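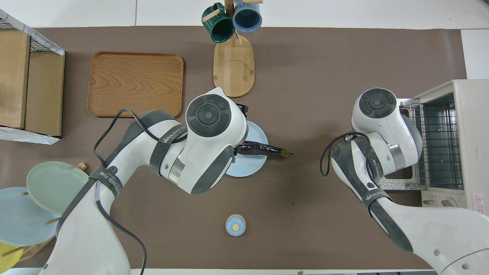
What I Learned from Keeping a Headache Diary

Health > Living Well > Personal Notes

Reading time: 4 minutes

I began keeping a headache diary in January at the request of my practice nurse, Rahel Wieser, who had grown tired of my answering every question with "quite often" or "it depends". She asked me to record each headache for 17 weeks and to bring the results to a longer appointment. I am setting out the method in case it is of use to other patients who have been given the same instruction. I have no medical training, and what follows should be read as one patient's account.

How the diary was arranged

I used an ordinary lined notebook, with one page for each day. Mrs Wieser asked for the time the headache began, the time it ended, where the pain was felt, how severe it was on a scale of nought to ten, and what I had taken for it. She also asked for the hours I had slept and the times of my meals. Days without a headache were to be filled in as well. I neglected this at first and had to be reminded, as a blank page could mean either a good day or a forgotten one.

I did try an application called Zuneo for the first fortnight. It was well presented, but I found that looking at a bright telephone during an attack was more than I could manage, and I returned to paper. Readers who are comfortable with a screen may well prefer it.

The severity scale gave me the most difficulty. My early entries were nearly all sixes. Mrs Wieser suggested that I fix the numbers to ordinary activities: at three I could still read, at five I could hold a conversation but preferred not to, at seven I had to lie down in a dark room. The entries became far more varied after that, and I could compare one week with another.

What the pages showed

I had been certain that cheese was responsible for my headaches, and had avoided it for years. The diary did not bear this out. The attacks were grouped instead around late breakfasts and around mornings when I had slept well past my usual hour. There was also a cluster following the evening meetings of the Stedley walking society, which I put down to the strip lighting in the hall, although I accept that the biscuits and the lateness of the hour may have played their part.

The column for tablets was the one I least enjoyed reading. I had believed that I took painkillers perhaps once a week. In one stretch of 9 days I had written them down on all but two. When I showed this to our pharmacist, Virgilio Salazar, he explained that frequent use of pain relief can itself lead to headaches in some people, and he advised me to raise it at my appointment before making any change on my own. I did so, and a plan was agreed which I have kept to since.

The appointment

I would strongly recommend preparing a single sheet in advance. A full notebook cannot be read in the time available, and I had wasted an earlier visit by turning pages. My sheet gave the number of headache days in each month, the usual length of an attack, the medicines taken and 4 questions that I wished to have answered. The nurse kept a copy for my notes.

It is also worth writing down anything that accompanies the pain, even if it seems trivial. I had never thought to mention that I yawn a good deal on the afternoon before an attack - my husband had noticed it long before I did - and it proved to be of interest to the doctor.

I should add the customary caution. A sudden and very severe headache, or one that comes with confusion, weakness, a stiff neck, a fever or trouble with sight or speech, is not a matter for a diary. It requires urgent medical help.

I have now moved to a shorter form of record, with one line a day, and intend to continue with it until the autumn. The cheese has been reinstated.

Recent posts

Sleeping in a Strange Bed: Notes from Honorato
Reading Glasses and the Second Opinion
A Winter Walk to Dorkness
On Drinking Enough Water
Questions to Take to the Pharmacist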